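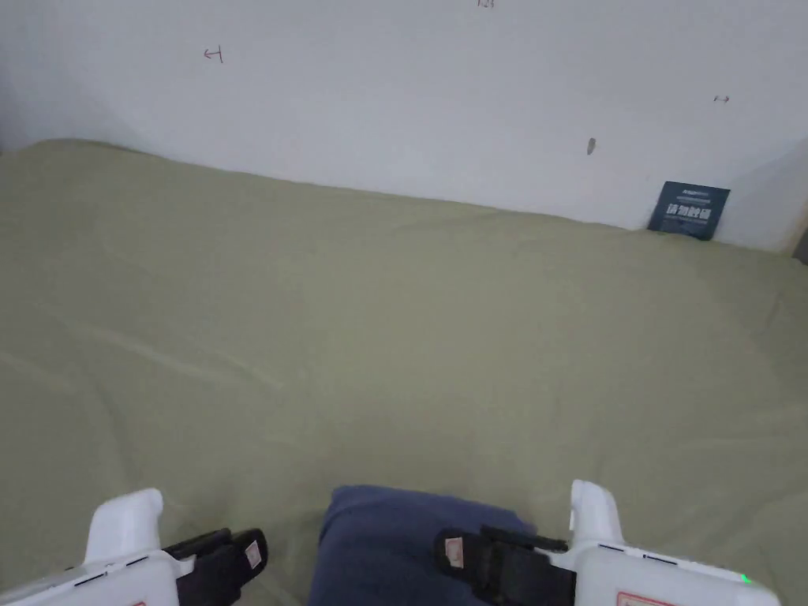
## 4. Working on Beds and Other Soft Surfaces

This section applies to all operators using Tilarov hand-held grippers in furnished rooms. It replaces the May edition.

### 4.1 Before the session

1. Smooth the sheet by hand. Shallow creases are acceptable; folds that could catch a finger are not.
2. Check that wall marks are in place and can be read. Do not erase, extend, or redraw them during a session.
3. Place the item to be handled within easy reach of both grippers.
4. Switch on each gripper and wait 10 seconds before moving it.

> **Note:** Cards and booklets standing against the wall are treated as part of the room layout. Leave them in position unless the task sheet lists them.

### 4.2 Handling cushions and folded fabric

1. Approach from both sides at a slow, steady pace.
2. Bring one finger assembly into contact first, then the other.
3. Close the jaws only as far as needed to hold the fabric.
4. Lift clear of the sheet before changing direction.

> **Caution:** Do not press the jaws into the mattress. Stop work if fabric enters the finger plates, and release the jaws before pulling it free.

### 4.3 Care and records

Inspect the finger pads every 124 sessions and replace them at 2000. Labels must remain attached and legible. Report damage on Form Bimar-10 to Houshang Bakhtiari, Operator Safety, before the unit is used again.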